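How do I get marks off a white plastic folding table?
Posted in Home & Garden > Cleaning
Asked by lanport_kitchen, 3 January 2018

I picked up a big white plastic table secondhand for craft nights and I love it, but the top has gray scratches and some faint colored stains. Dish soap did nothing. I'd like it decent before my sister's visit. Is bleach safe on these? And can you sand plastic?

Wumpini Alhassan

Oh, these tables clean up so well! Start gentle. Mix baking soda with a little water until it's like toothpaste, spread it on the mark, leave it 16 minutes and rub in small circles with a soft cloth. Rinse and look at it in daylight. I did my whole patio set this way in November and was thrilled – even the old grape juice rings faded to almost nothing.
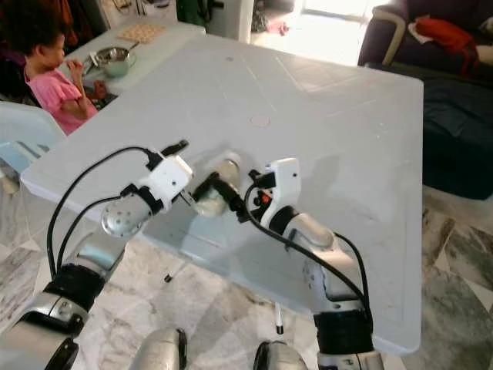
If a stain hangs on, try rubbing alcohol on a cotton ball, but test a hidden spot underneath first. Ink and marker usually give up fast. Gray scuffs are often just rubber or metal rubbed onto the surface, so a damp melamine sponge is great for those. Go easy, though, as it can leave a shiny patch.

Please don't sand it! The texture never comes back the same, and a rough top grabs dirt like crazy.

gandeck137

magic eraser. done

Ching-wen Mak

Agree with Wumpini on the paste. On the bleach – a weak mix is fine for food stains, rinse it well, open a window and never combine it with any other cleaner. It won't do a thing for real scratches. I threw a bright oilcloth over mine years ago and now I have 7 of them for different holidays, which is way more fun than scrubbing!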